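Suturing skills, handout 4: Knots, tails and spacing on the practice pad
7 November 2023

Hi everyone. These are my notes from the bench session, typed up and tidied a little, so you have something to look at before you go back to your own pads. I talk fast when I'm at the bench (sorry!) and I know a few of you gave up writing somewhere in the middle of the second throw.

We're still on interrupted stitches. One stitch, one knot, cut, move along. Get that comfortable and the running stitch in the next handout will feel like a vacation. 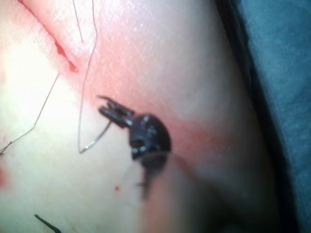
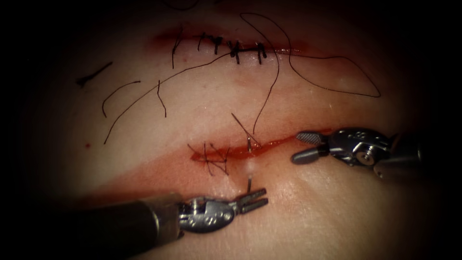

Synthetic tissue, black thread.

OK, spacing first, because it was the thing I got asked about most. Decide where your stitches are going before you put in the first one. I like to start in the middle of the wound and then split each half, and split again, but plenty of good people begin at one end and march along. Either is fine for this course. What I don't want is a row that starts out nice and close and then opens up when you get bored. If you can't judge it by eye yet, make tiny pen dots on both sides of the slit and aim for them. You can stop using dots whenever you like, I won't check.

Bites. Same distance from the edge on both sides, same depth on both sides. When one side is deeper, the edges end up at different heights and you get a little step you can feel with a fingertip. Go in with the needle straight up and down to the surface and let the curve of the needle do the traveling. Most of the torn pads in the October group came from people pushing a curved needle in a straight line. Roll it!

Now knots. Lay the first throw down flat and bring the edges together until they just touch. Touching is enough. Real tissue swells afterward, and a stitch that looks wonderfully snug on a pad would be biting into a patient the next morning. The pad won't complain, so you have to do the worrying for it. Second throw goes the opposite way from the first, so the knot sits square, and the third goes back the way you started. If your knot slides when you tug on it, you probably made the same throw twice. Cut it out and do it over - don't pile more throws on top and hope.

Pull the knot to one side of the wound, so that it doesn't sit right on the line. And the same side for the whole row, please.

Tails. Everybody cuts them differently and for today I care mostly that you cut them all alike. Long tails get caught up in the stitch next door, and then you're tying somebody else's thread into your knot without noticing. Tails that are too short let the knot work itself loose. Pick a length, hold your scissors at the same angle every time, and look where the tips are before you close them.

A word about loose thread. Sweep your cut bits off the pad before you begin the next stitch. It takes a couple of seconds and it saves you from grabbing the wrong strand, which with black thread on black thread is really easy to do. I did it myself two times while writing this handout. Same goes for the long working end: lay it off to the side you aren't sewing toward, in a wide lazy curve, and it will mostly stay out of trouble.

The red stuff is there to make you work with a mess. It stains shirts, by the way. Blot it, don't wipe; wiping drags your thread around and spreads the color over the whole pad until you can't see your edges anymore.

For practice before next time: 12 interrupted stitches, all in one sitting, on a fresh slit. Then take a break and do another 12. Put the two rows next to each other and write me a few lines on what changed. I'd guess your second row is better in the middle and worse at the end, but I'd love to be wrong. Keep it to 30 minutes a row. If you run over, stop where you are and bring the unfinished row anyway.

Pads and thread are in the Zerka drawers in room 255. Please return the good scissors to the top one. The reading is the Jankauskaitė chapter on knot security, and you can skip the part on wire. The Ernthorpe skills lab is open in the evenings if you want a quieter bench, just sign the sheet by the door.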